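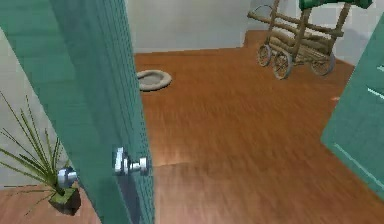 Simulated view of a partly open teal-green door with a lever handle.

Sotier Home Textiles Listings

README, last updated January 20, 2026
Maintainer: Bianka Deák

Contents

This is a set of 1699 product listings for curtains, bedding, towels and table linen, collected from the stock files of two shops, Endari and Lengyel. Each listing has a title, a short description and a few fields for size, fabric and colour. Prices are left out, as both shops change them too often for them to be of any use.

Files

listings.csv – one row per product
fabrics.csv – the 29 fabric names used in the fabric field, with spelling variants
swatches/ – small colour samples for more than 600 of the listings

Fields

id: our own number, not the shop's stock code
shop: endari or lengyel
title: as written by the shop
description: as written by the shop, with delivery notes removed
width_cm, length_cm: finished size. For curtains, the width is for one panel, even when they are sold in pairs
fabric: main fabric only
colour: the shop's own colour name
heading: curtains only (eyelet, pencil pleat or tab top)

Notes on the data

Lengyel gave its older sizes in inches. These were converted and rounded to the nearest centimetre, so a few duvet covers look slightly off standard sizes. Endari lists pillowcases singly and Lengyel lists them in pairs; check the title before comparing them.

Blends such as poly-cotton count as one fabric. Where the shop wrote only "mixed fibres", the field is blank.

Colour names have not been merged. "Oatmeal" at one shop may well be "natural" at the other – we had no cloth to compare side by side.

Known problems

Some bedspread listings give no length. Blackout linings sold separately are filed under curtains and have no heading.

Changes

Version 2 adds table linen and drops the discontinued Prarkora towel range, which was withdrawn in August.

Corrections should be sent to Bianka with the listing id and the field that needs changing.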